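4. Clasificar los accesorios antes de colocarlos en la caja

Esta sección explica cómo se ordenan las piezas pequeñas (gomas de pelo, horquillas, pulseras, collares) con la caja abierta Prollel. La preparación del forro y de los separadores está explicada en la sección 3.

Antes de empezar

Elija una superficie plana y blanda. Una cama con una tela bien extendida es suficiente, y las cuentas no ruedan tanto como en una mesa. Si la tela tiene muchos colores, deje más espacio entre las piezas, porque las horquillas finas se pierden de vista muy fácil.

PRECAUCIÓN: No levante la tela por una esquina mientras haya piezas encima. Los cordones finos se enredan con las cadenas.

Pasos

1. Ponga la caja abierta en la parte alta de la tela, con el lado largo hacia usted.

2. Saque todas las piezas y póngalas delante de la caja, sin montarlas unas sobre otras.

3. Guarde primero las piezas grandes o rígidas. La pinza grande y la correa del reloj pueden ir en los dos extremos de la caja.

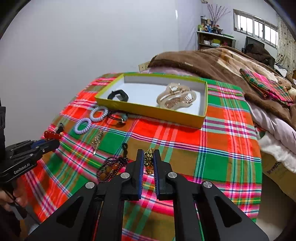

Figura 4-1. Caja abierta con la correa y la pinza; las demás piezas esperan sobre la tela.

4. Junte las gomas en espiral. No las ponga en el mismo compartimento que las cadenas, porque la espiral engancha los eslabones.

5. Cierre las horquillas antes de guardarlas. Las que tienen adorno se guardan con el adorno hacia arriba.

6. Estire cada collar y cada pulsera en línea recta. Si encuentra un nudo, deshágalo ahora con los dedos y no con una aguja.

NOTA: El compartimento central admite hasta 275 gramos. Si usted tiene muchas pulseras de piedra, repártalas en 2 cajas.

7. Las piezas doradas pequeñas se meten en una bolsita transparente, y la bolsita se coloca en un extremo de la caja. Así no se rayan con los cierres metálicos.

8. Deje para el final las piezas de cordón. Enrolle el cordón sin apretar y ponga las cuentas en el centro del rollo. 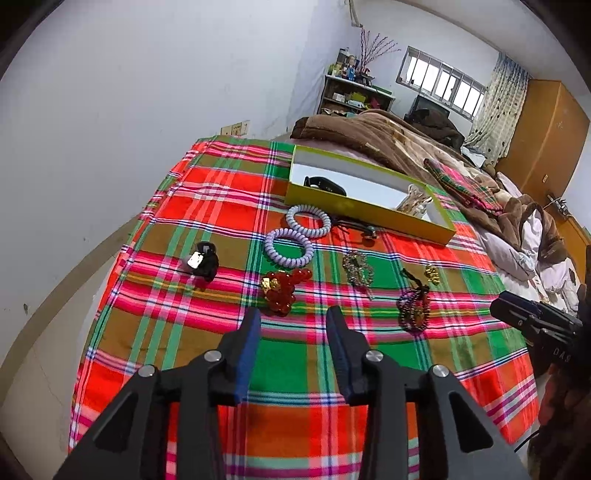

Châu Hà comenta que ella hace el paso 8 antes que el paso 6, porque los cordones son siempre los que atan todo lo demás, y pregunta si el orden es obligatorio. No es obligatorio. Puede cambiar los pasos 4 a 8 como le sea cómodo, pero el paso 3 debe quedar antes de ellos.

Después de guardar

Pase la mano abierta sobre la tela para encontrar cuentas sueltas. Sacuda la tela solamente cuando la caja esté cerrada y fuera de la cama.

PRECAUCIÓN: Las cuentas sueltas son peligrosas para niños pequeños y para animales. Guárdelas en seguida en un recipiente con tapa.

Para limpiar el interior blanco de la caja use un paño apenas húmedo, sin alcohol. Deje secar la caja abierta antes de volver a llenarla. Los separadores de repuesto se piden con la referencia Skuritz 11; vea la lista en la sección 6.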